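Notebook, cloth task, Friday

Started at the bed a bit before nine. The plan was 30 clean demonstrations of folding the blue cloth by lunch, then hand the gripper to Mercy and go do something dignified. We got there, though lunch moved.

Setup is the same as the rest of June: hand-held gripper, green sheet, blue cloth, start pose wherever the cloth lands when you drop it from shoulder height. Fatos wants the drop to be random. My drops are apparently not random, I favor the headboard side, and he has a plot to prove it. From now on whoever is not holding the gripper does the drop.

Things that went wrong, in the order they annoyed me:

Approach speed. I come in like a person who has picked up laundry before, and on replay the gripper arrives at the cloth before the policy would have had time to form an opinion. Slow down over the last hand's width. Pause with the jaw open, then close.

Pinch depth. Too shallow and the pads slide off the fold, too deep and you pick up the sheet as well. Demo 17 is a very nice demonstration of making a bed badly. Deleted.

Wrist. Keep it level until the pads are shut. Léonie does this without thinking, so watch her recordings before you watch mine.

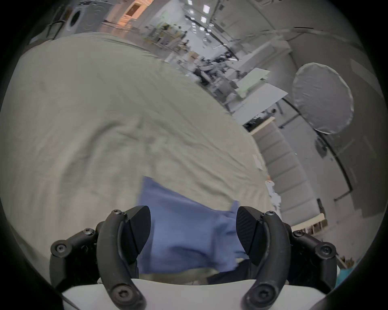 Jaw open over the cloth, and jaw closed on it. 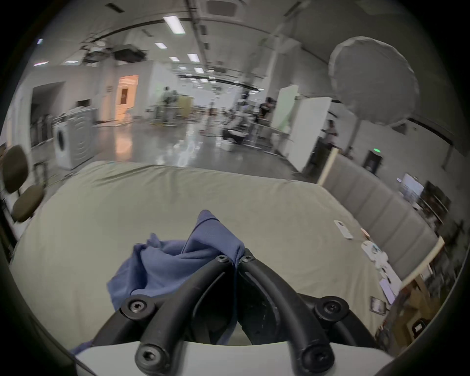

Baptiste Fleury

Afternoon session was Mercy on the gripper and me on drops. She regrasps a lot less than I do. Where I grab, fuss and grab again, she looks for a raised fold first and commits to it. I'd like to keep both styles in the set for now, but tagged, so that if the robot turns out fussy we know whose fault it is (we know already).

Total for the task is now 229 usable, of which 98 start from a badly bunched cloth. Didier thinks the bunched ones are worth more than the flat ones and he may be right – the flat starts all look like each other, and the Henov checkpoint handles those fine anyway. It still closes on air when there's no obvious fold to go for. I watched it do this with great confidence for most of Thursday.

Sync dropped out twice after three o'clock. Restarting the logger fixed it both times, which I don't count as fixing it. Fatos has the logs.

To do:
Retag the morning batch with operator name
Swap the pads before the next session and write down which pair came off
Ask Didier if Uvville wants the sheet changed to a patterned one, and if so who is buying it
Lower the approach speed warning, it never fires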